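MEDIA RELEASE
04/11/2024

Careck puts bin picking on the robot and keeps the whole crew on

G'day from the returns shed. I'm Aba Kyei, I run the floor at Careck, and our communications person is on leave, so you're getting this one from me.

Short version first. Careck has signed on with Stodus to automate small-item picking at our Primirska Street site, where we sort returned and donated household bits and toys for resale. One robot cell goes onto the main line, with a second to follow if the first one behaves. All 145 of us keep our jobs and our pay grades. That's in writing with the staff reps, and I made sure I read every page of it before I agreed to put my name on a media release.

Now the longer version, for anyone still with me!

If you've never stood at a mixed bin for a full shift, it's a lot of leaning. You reach in, grab something small, turn it over, drop it in a tote and lean in again. My shoulder's been dodgy for years and I'm hardly the only one. When Kwadwo Laryea from the night crew put his hand up at a meeting in October and asked why the heavy gear got all the upgrades while the fiddly stuff got none, he got a pretty big cheer (mine included).

So the picking goes to the arm, and the people who did it move to checking, repairs and photographing stock for the online shop. We've got 1,428 lines listed at the moment and a backlog out the back that I don't like looking at. Each picker gets 3 weeks of paid training, done in rostered hours. Abena Ofori is running the repair bench side and has already pinched two of my best people, thanks very much Abena.

Konrad Schwaiger at Stodus has been straight with us about what the system is good at. "It's happy doing the same reach all day, but your people are still the ones who know what a thing is worth and whether it's fit to sell," he told us, and we've held him to it — every item the arm picks still goes past a person before it gets a price.
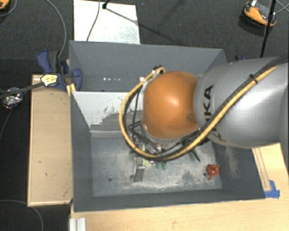

Awkward shapes were my big worry going in, and I said so to anyone who'd listen. A neat little box is one thing. Our bins are never full of neat little boxes, and something like that small red teapot shape sitting by the wall, with bits sticking out both ends, is exactly what I'd have backed a human hand for every time. I'm still watching how it goes with those. Anything the arm can't manage gets left for the person on the checking station, and Iddrisu Amegashie is keeping a log so we can argue about it properly at the weekly catch-up.

Local media are welcome to come and have a look once the cell is on the line. Closed shoes, please, and sign in at the Quintana Road gate. Ring the Careck front desk and ask for Aba.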